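Good Habits for Two-Armed Work: A Talk With the Author of the Pesthorpe Bench Rules

January 9, 2020

The Pesthorpe bench rules fit on 8 printed pages, and the woman who wrote most of them would be happier with six. She runs the tabletop manipulation group at Hullent, and she asked us to leave her name off because, as she put it, "the rules belong to whoever is on shift." We talked for most of an afternoon, first in the kitchen and then beside the benches, and she hardly sat down.

She started with the rule she loves best, the one about scope. Before anyone runs a task with two arms, they have to write one sentence saying what the arms are supposed to do, and a person from another bench has to read it back in their own words.

"It sounds so small!" she said. "But you write 'sort the spoons' and the reader says, 'Sort them by what?' And you stand there. Size? Color? Into the tray or next to it? You had an answer in your head and you never put it down, and now you have 200 runs that were all judged by a rule only you knew."

Spoons come up a lot in conversation with her. She thinks cutlery is a wonderful subject for writing standards, since everyone who reads the rule has handled the thing it talks about. A spoon is thin, it shines, it slides under its neighbor, and a person who has never seen a robot will still have an opinion on how it should be picked up.

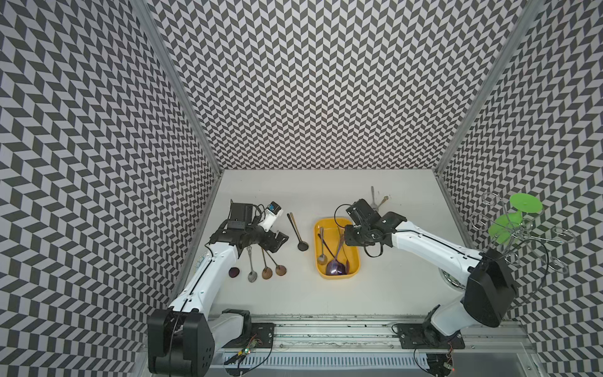
Two arms, one yellow tray and plenty of spoons to pick from.

The second section of the rules is about sharing space. Each arm gets a home side, and the middle of the table is treated like a one-lane bridge. An arm that wants to go in has to have a reason written in the plan, and the plan has to say which arm backs off if both get there together. The first draft, from April, gave this a single line. It now takes up a page and a half, and she is proud of every word.

"People picture the big crash," she said. "Okay, sure, guard against the big crash. What eats your week is the polite little bump, where one wrist brushes the other and moves it a hair and everything afterward is slightly off. So we say a touch is a stop. Any touch. You stop, you log it, you check both arms at home, and then you go again."

I asked whether operators resent all that stopping. She laughed and said they did for the first month. Then Sin, the logging tool the group built for the purpose, cut the paperwork down to one screen, and the grumbling mostly went away. A touch report has 15 fields, and all but three fill themselves in.

She is just as keen on the dull parts. Cable slack gets checked at the start of every shift. Arms get powered down before a hand goes inside the booth, even to pick up one fork, even when the arms have been still for an hour. Nothing sits on the mounting rail. The stop button has to be reachable by the person watching, without leaning, and they test it by pressing it.

"Press it every morning," she said. "I don't want to hear that it was fine yesterday. It takes two seconds and it makes a great clunk."

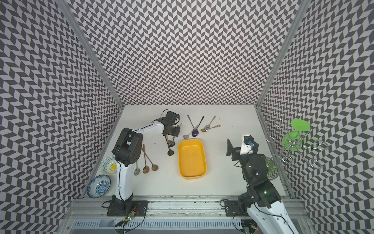
A reader of our last piece on the Pesthorpe group, Trurnow, wrote in to argue that rules this detailed freeze a young field too early. Labs should be free to find their own way for a few more years, the letter said, and a shared rulebook will end up describing whatever hardware the first authors had on their bench.

She had read the letter and thought it was half right. The early draft did name parts, down to the gripper model, and she has taken all of that out. What's left talks about behavior: who yields, what counts as a touch, what gets written down. "Swap the arms for something with five fingers and the page still works," she said. "If it doesn't, send me the line and I'll fix it. I mean that, please send me the line."

The part she is working on now deals with grasps. The old wording said an object was "held" when the fingers closed on it. That lasted until the group went back through 289 logged grasps and argued over what the word meant. Closed on the handle, but the bowl still resting on the table? Pinched at the very end? Two spoons at once? They settled on three states, touched, gripped and lifted, and an operator has to pick one of them and can't write in a fourth.

"I was so happy that day," she said. "We had been shouting about the word 'held' since breakfast, and then there it was on the whiteboard, and people started using it right away."

She also wants a grasp to be judged from more than one view. A fixed camera gives you the whole table, and the wrist camera gives you the fingers, and the rules say that when they disagree the run gets marked unclear. It is left in the set with its mark. Throwing out the unclear ones is the fastest way she knows to fool yourself about how well things are going.
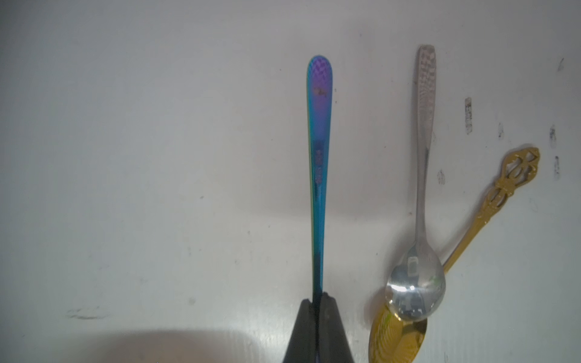 Can a small lab with one bench and two people follow all this? She says a small lab should begin with the one-sentence task and the touch rule, run that way for a month, and add the grasp states when the first two feel like habit.

The next version goes out to the other benches for comment before it goes anywhere else. She plans to cut the cable section in half and is already sorry about it. On the way out she stopped at a bench to show me the touch report screen, found a field she didn't like the name of, and was changing it when I left.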